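Tustholm
29th July
By Valentin Sima
Filed under: Film Reviews, Thriller

A ferry company on a small island finds that 664 tickets have been sold for a boat that holds 280. The booking clerk, Marta (Catinca Gavrilă), is told to sort it out before the weekend. That is the whole plot of Tustholm for its first half hour, and I would have been happy if it had stayed the whole plot.

Jelle Van Leeuwen directs it like a heist film. Marta works the phones, lies to tour groups, and moves names from one list to another while her boss, Šimko (Abílio Teixeira), eats sandwiches behind her and offers no help. Gavrilă is very good at being polite to people she can't stand. There is a long call with a wedding planner, shot in one take, that got the biggest laughs at the screening I went to.
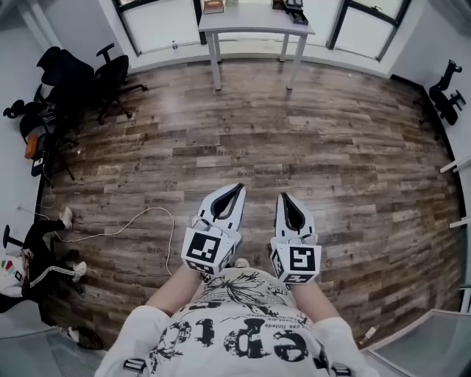
Then the money turns up. Marta works out that the extra tickets were sold on purpose, and the film becomes a more ordinary thriller with a locked drawer, a car following her home and a policeman who may be in on it. None of this is badly done. It is just familiar, and Teixeira, who was funny as a lazy man, is less convincing as a dangerous one. Two scenes in the harbor office explain the same fraud twice, almost word for word.

The script is by Gheorghița Munteanu, who has a good ear for how people talk at work. I liked the argument over who is allowed to use the good printer. I also liked that Marta never gets a speech about why she stays on the island. She has a lease and a cat, and the film leaves it there.

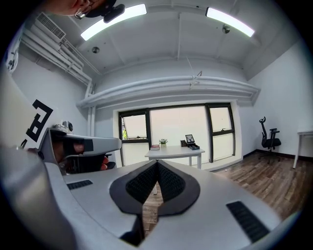

Two gray hand-held grippers, with a wooden floor beyond.

The ending goes back to the boat, and it picks up a lot once it does. The last boarding is tense without any music, and the final shot of the gangway runs longer than I expected. At just under two hours it could lose the car chase and most of the policeman. Worth seeing for Gavrilă and for the opening, and I'd watch the wedding planner call again tomorrow.

Rating: three stars out of five

© Hollville Film Pages | Contact the reviews desk | Back to top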